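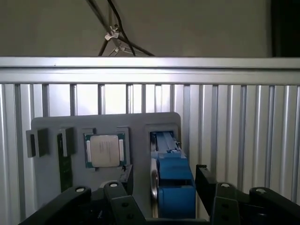 Delivery Loading at the Curb on Leclerc Street, Plesus
Final project report

Abstract

The downtown section of Leclerc Street in Plesus has three marked loading zones. Delivery drivers often stop in the travel lane while one or more of these zones is empty. This report compares where deliveries were made with where the zones are located, using curb observations logged in October and the city's posted sign inventory. A total of 3,745 stops were recorded, including private cars. Most double parking took place on the block between Dirar Avenue and the Umetti Building, which has the highest number of restaurants and no loading zone. Moving one existing zone to that block is recommended before any new zone is created. 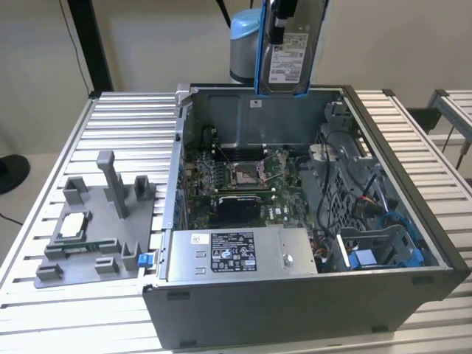

Leif Lindqvist
Student author, Transportation and Land Use Project Course

1. Background

Leclerc Street is the main commercial street of Plesus. It carries one lane of traffic in each direction, with metered parallel parking on both sides. The loading zones were marked when the street still had a furniture store and a department store, both of which received large trucks at fixed times in the morning. Both stores have since closed. The zones stayed where they were.

Current deliveries are different in size and timing. Restaurants receive food and linen several times a day from separate suppliers. Parcel vans make short stops at nearly every address. Private drivers picking up meals were also included in this study because they use the same curb, although the city code does not treat them as commercial loading.

The city council discussed the matter in the spring after merchants complained about blocked traffic near Dirar Avenue. The discussion centered on fines. The location of the zones was raised once, by a bakery owner, and was referred to the public works department without a deadline.

2. Question

The project asks whether double parking on Leclerc Street is caused mainly by a shortage of loading space or by loading space in the wrong place. The two causes call for different measures. A shortage would require removing metered spaces. A location problem could be solved by trading one space for another, with little or no change in meter revenue.

3. Method

Observations were made on foot from the sidewalk, beginning at 9 a.m. and continuing until the evening meters ended. For each stop the observer wrote down the block, the side of the street, the vehicle class, the start and end time, and the place where the vehicle stood. Place was coded as metered space, loading zone, travel lane, driveway or other. License plates were not recorded.

Vehicle class was limited to car, van and truck. Pickup trucks carrying goods were entered as vans. This choice affected few entries and does not change the ranking of blocks.

The destination of the driver was recorded when the driver could be seen entering a building. When the driver turned a corner or returned before the observer reached the block, the destination was left blank. Blank entries were kept in the stop totals and excluded from the distance comparison in section 5.

Sign locations were taken from the city inventory and checked against the street. One sign listed in the inventory, on the north side past the post office, was missing from its pole. The curb there is still painted yellow and was treated as an active loading zone.

4. Results by block

The block from Dirar Avenue to the Umetti Building had the most commercial stops and the most stops in the travel lane. The pattern held for both sides of the street, though it was stronger on the south side, where the restaurant entrances are. Stops were shortest for parcel vans and longest for beverage trucks.

The block next to the former department store has the longest loading zone on the street. It was empty for most of the observed time. When it was occupied, the vehicle was usually a private car with no visible loading activity. Enforcement was seen twice, both times directed at cars with expired meters across the street.

The zone near the post office was used as intended. Turnover was steady and double parking on that block was rare. Part of this may be explained by the alley behind the post office, which takes the larger vehicles off Leclerc Street altogether.

5. Walking distance
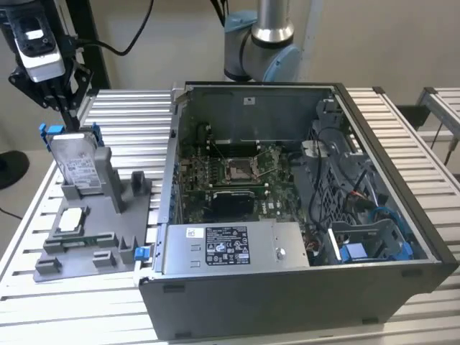
Drivers with heavy goods stopped close to the door they were serving. A driver with a hand truck would cross the sidewalk and go straight in, and very few crossed an intersection with a load. Parcel drivers walked farther and sometimes served several addresses from one stop, but they too rarely went past the end of the block.

This agrees with what the suppliers said when asked. Two drivers were interviewed briefly while waiting for a signature. Both knew about the long zone by the former department store. Neither used it for the restaurant block, citing the crossing at Dirar Avenue and the condition of the curb ramp there. Two interviews are too few to support a general claim, and they are reported only as background.

6. Discussion

The data support the second explanation, that the space is in the wrong place. Total loading space on the street was never fully used during the study. The block with the most demand has none, and drivers do not treat a zone on the next block as a substitute.

Higher fines alone would be expected to have a limited effect under these conditions. A driver on the restaurant block has no legal stopping place within the distance normally walked with goods. Some suppliers may already treat tickets as a routine cost, but no billing records were available to check this.

Moving the zone would remove metered spaces from the restaurant block and return the same curb length to meters by the former department store. Meter demand is lower there - the spaces next to the existing zone were often vacant in the morning - so some revenue loss should be expected. The loss was not estimated, as the city reports meter income by street and does not separate it by block.

A time limit should be considered along with the move. A zone reserved for loading until mid-afternoon and opened to general parking afterward would cover most truck deliveries. It would not help with evening meal pickups, which formed a second, smaller peak.

7. Limitations

The study covers one month and no winter weather. Snow storage takes up part of the south curb in January and would reduce the usable length of any zone placed there. One observer covered all blocks in rotation, so very short stops are undercounted. The street fair closed the post office block for one afternoon, and that period was dropped from the data for all blocks.

8. Recommendations

Relocate the zone at the former department store to the south side of Leclerc Street between Dirar Avenue and the Umetti Building.

Replace the missing sign past the post office.

Repair the curb ramp at Dirar Avenue before the zone is moved. The work falls on the same corner and could be done under one lane closure.

Repeat the count on the restaurant block after the move, using the same place codes, with an added code for bicycles making deliveries.

Appendix A contains the observation form. Appendix B lists the stops by block and vehicle class.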